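# Drollach Two-Finger Gripper: Setup, Care and Finger Replacement

The Drollach is a parallel two-finger gripper supplied by Bamley for bench work with small, light parts. It is available in a wrist-mounted version and in a hand-held version, and both use the same fingers, joints and drive unit. The information on this page applies to all units shipped with the second-pattern finger. Owners of first-pattern fingers should consult the printed manual, as the screw lengths differ.

## Scope of supply

Each unit is delivered with one drive body, one pair of dark green molded fingers, a 2 mm hex key, a spare set of finger screws and a bench cable. The controller is ordered separately. Bamley supplies the Negi controller for single-gripper stations and the Potent controller where two grippers share a bench.

## Fitting the fingers

Power must be removed at the controller before any work on the fingers. The controller lamp remains lit for a short time after the switch is turned off, and work should not begin until it has gone out.

1. Open the gripper fully by hand, using the release tab on the drive body.
2. Seat the left finger on its joint and press until the shoulder meets the connecting piece. No gap should remain.
3. Insert the screws and turn them in by hand until they touch. Tighten a quarter turn at a time, alternating between screws.
4. Repeat for the right finger.
5. Close the gripper slowly by hand. The tips should meet along their full height.

If the tips meet at the bottom first, the left finger is not fully seated. Loosen the screws, press the finger home and repeat the procedure from step 3. Shims are not approved for this gripper and will void the finger warranty.

## Setting the opening

The opening is set at the controller. On the Negi, hold the Set key until the display flashes, move the fingers to the wanted width by hand, and press Set again. On the Potent, the opening is stored per station under the Travel menu, and each gripper must be set separately.

Grip force is adjustable in five steps. New units leave the factory at step 2, which is suitable for most hollow plastic parts. Step 5 is reserved for solid parts and should not be used with thin-walled items.

## Checking the grip

A grip check is required after every finger change and after any change to the force setting. It should be carried out on a flat, steady table with enough clear space for the gripper to open fully at table height. Bamley recommends a light ball and an open container with clear side walls, so that the approach of the fingers can be watched from the side. A long tray with a ribbed floor, such as the one holding the single white ball on this bench, is well suited to the purpose. Lower the open fingers over the ball, close at step 2, lift, hold and release. The ball should not turn or slip between the tips. Complete up to six lifts, and stop at the first slip.

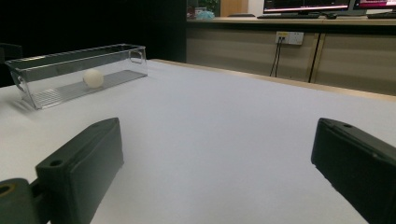 Finger wear is judged mainly at the contact faces and should be inspected in good, even light. Turn the gripper so that the upper surfaces can be seen as well, and look closely at the area next to each screw hole. The small round hole in the top of each finger must have a clean edge, with no fine cracks running from it. A dull sheen along the edges of the block, as on the left finger here, is acceptable. Chips, flat spots at the tip or any movement at the mounting joint are grounds for replacement.

## Routine care

- Wipe the fingers with a dry lint-free cloth at the end of each working day.
- Check screw tightness every two weeks.
- Apply one drop of Bamley joint oil to each joint every six months. Do not oil the finger faces.
- Replace fingers in pairs only.

Solvents must not be used on the fingers. Stubborn marks may be removed with a damp cloth and mild soap.

## Spare parts and service

Finger pairs, screw sets and joint oil are held in stock. Drive bodies are not serviceable by the user and should be returned to Bamley with the fingers removed. Please include the serial number from the underside of the drive body and a short note of the fault.

Page revised November 2023. Applies to Drollach units with second-pattern fingers.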